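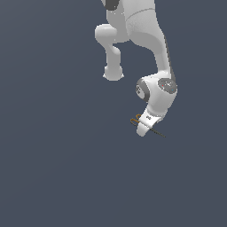
Dalibor Vávra wrote to me after my June piece on grasp planners to say that I had been too kind to the whole category, and that any planner which treats a held tool as part of the hand will sooner or later drive the tool into something. He suggested I try Trorex with a long thin object and see how far I got. I have now had it for a bit over a month, and he is partly right.

Trorex is a motion planner with a simulator attached. You load an arm, load whatever the arm is holding, set a start and a goal, and it gives you a path. It comes from Seltidbridge, who also make the Egger viewer, and Egger is what draws the pictures. The viewer opens on a flat slate-blue background with no floor or table until you add them. I left it like that for most of the tests. It is dull to look at but a thin dark rod in a white gripper shows up well enough, and there is nothing in the way when you orbit round the wrist.

Edges are jagged at the default setting. Turning up the smoothing helps and slows playback a little.

Setting up

Installation took 20 minutes on a clean machine. The arm description loaded first time. The held object did not. Trorex wants the attachment point given in the hand's own coordinates, the manual says world coordinates, and I lost most of an evening to that. The error message was "invalid attachment", with no line number.

Collision shapes are the main thing to watch. By default the planner wraps a held object in a box. For a mug this is fine. For a needle-like rod held at a slant it is hopeless, as the box takes in a great deal of empty space on both sides of the hand and the planner then refuses perfectly good paths. You can switch to a capsule, which fits a rod closely, but a loop or hook at one end has to be added as a second shape by hand. I would like to see this done automatically.

Planning

I ran 500 start and goal pairs with the box and the same 500 with the capsule. The box failed on 70 of them. The capsule failed on fewer than I could be bothered to complain about, and most of those were goals near the limit of the wrist joint.

Paths are smooth and mostly sensible. Now and then the elbow takes a long way round for no clear reason – running the same query again usually gives something shorter. There is a setting for repeat attempts and I would leave it on.

The scripting side is plain Python and well laid out. Logging is poor. You get the final path and its length, and nothing on which candidates were thrown away or why. Prustden does this much better, though its viewer is worse and it costs more.

Verdict

I shall keep using Trorex for planning with tools in the hand, with the capsule set from the start. If you only move boxes and bottles, the free planners will do the job. The manual needs a proper going over, and the attachment page should be fixed first.

1,637 shares
20 comments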